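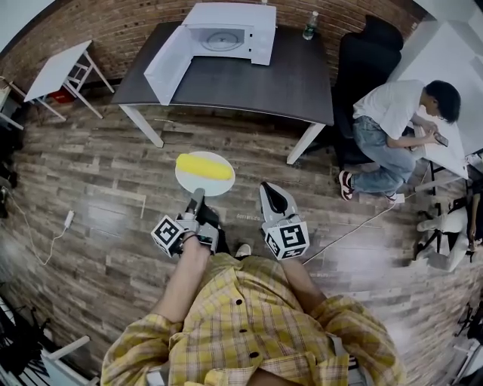 Darius Mihăilă has a bad habit of answering the phone with his mouth full, and he did it to me twice before we managed to sit down together. When we finally did, at the back table of a bakery in Peswood, he ordered a cheese roll, looked at it, and said, "My nurse would tell me to wait for my meter." Then he ate it anyway, after checking his blood sugar under the table.

"I used to go to the bathroom to do it," he told me. "Years of that. Standing in some stall with a lancet between my teeth. Now I just do it. If somebody doesn't like a drop of blood the size of a poppy seed they can look at the pastries."

I've been writing about diabetes long enough to have heard plenty of diagnosis stories, and his is one of the slow ones. He was driving deliveries between Peswood and Lunow and kept having to pull over for the restroom. He was thirsty all the time. He figured it was the heat, then he figured it was the salty sandwiches (his words: "I blamed ham for an entire summer"), and by October his wife Ana had made him an appointment and driven him to it so he couldn't skip.

His fasting glucose came back at 209. For anyone new here, a fasting reading of 126 or higher, confirmed by a second test, is the usual line for diabetes, so there wasn't a lot of room for debate.

"The doctor turned the screen around so I could see the number," he said. "I asked if that was good. I really did! I thought maybe it was like a test at school. She was very kind about it."

What did he feel when she explained?

"Embarrassed. My first thought was that my mother would find out. I was a grown man with a mortgage and I was worried about my mother." He laughed at this, but then he got quiet for a bit and picked at the paper under the roll. His father had type 2 as well and lost most of the sight in one eye, and in that house it was something you talked about only in the kitchen with the door shut. "So in my head I had two weeks to live. I went home and cleaned the gutters."

I asked him what the gutters had to do with it. "I wanted them done."

He was started on metformin, which gave him a rough stomach to begin with. He almost quit. I hear this one so often that I asked him to slow down and tell me exactly what happened, and he said he'd been taking it first thing with black coffee and nothing else. The pharmacist caught it when he came in to complain. She told him to take it with a meal and to call the doctor's office about the slow-release kind before he gave up on it. He called. They switched him. "And then my stomach and I were friends again, mostly. I just needed somebody to tell me I was allowed to call."

I want to underline that bit, so I'm going to leave it sitting here on its own. Please don't stop a medicine on your own because it's making you miserable. Call first. That's what the phone number on the label is for.

The food part has been harder. Darius grew up on polenta and bread and soup with more bread, and the first handout he got at the clinic was, in his view, written for a person who had never been hungry. "It was all grilled chicken. A chicken breast and seven almonds. I showed it to Ana and she put it in the drawer with the batteries."

It was the diabetes class over at the Zernik clinic that turned things around for him. He only signed up because it was covered and because they had parking. The dietitian there asked everybody to bring in a recipe they weren't willing to lose, and he brought his grandmother's cabbage rolls, fully expecting a fight.

"She didn't fight me! She asked how many I ate. I lied. She waited. Then I told her the truth." They worked out a smaller serving with a big salad next to it, and less rice in the filling, with mushrooms chopped up fine to make up the difference. Did his family notice? "My son noticed. He said they were better. I haven't told my mother and you can't print where she lives."

He walks now, too, 15 minutes after supper, down to the Bawa hardware store and back. I expected him to tell me he'd built up to something longer, because people usually do tell me that, but no. "It's the same walk. I know the dogs. If I made it longer I'd start finding reasons." On rainy nights he goes up and down the stairs and Ana turns the TV up over the noise.

His last A1C was in the range his doctor wants for him, and he was very firm that I shouldn't print the figure, in case some reader compared it to theirs and felt bad. I think that's fair. Targets do vary from one person to the next, depending on age and what else is going on and what medicines you're on, so his wouldn't tell you much about yours.

It hasn't all been smooth. He let his eye exams slide, and given his father's history that one bothers him. "I was scared of it. I'd drive past the place and speed up." He did go in the end, with Ana in the waiting room, and the exam showed some early changes that they're keeping a close watch on. He's had his feet checked as well, and he described the little nylon thread they poke you with in so much detail that the woman at the next table moved her chair.

I asked what he'd want to say to somebody who just got the news, and he made a face at me. He doesn't like that question. He said every leaflet has an answer to it and he couldn't remember a single one of them.

"Okay, here," he said after a while. "Write your questions on your hand if you have to. I'd get in the room and she'd say, any questions, and I'd say no, thank you, doctor, like she was a king. Then in the car I had nine. So now I write them down, and I read them off the paper, and she answers, and it's fine. She likes it. I think she likes it."

And his mother, does she know?

"She knew before me. She told Ana in the summer, that boy drinks like his father. They had a whole conversation about it." He wiped his hands and started looking for his keys. "The appointment was her idea. I found that out at Easter."

Posted 29/04/2019. Talk to your own doctor or diabetes nurse before changing your medicine, your meals or your exercise.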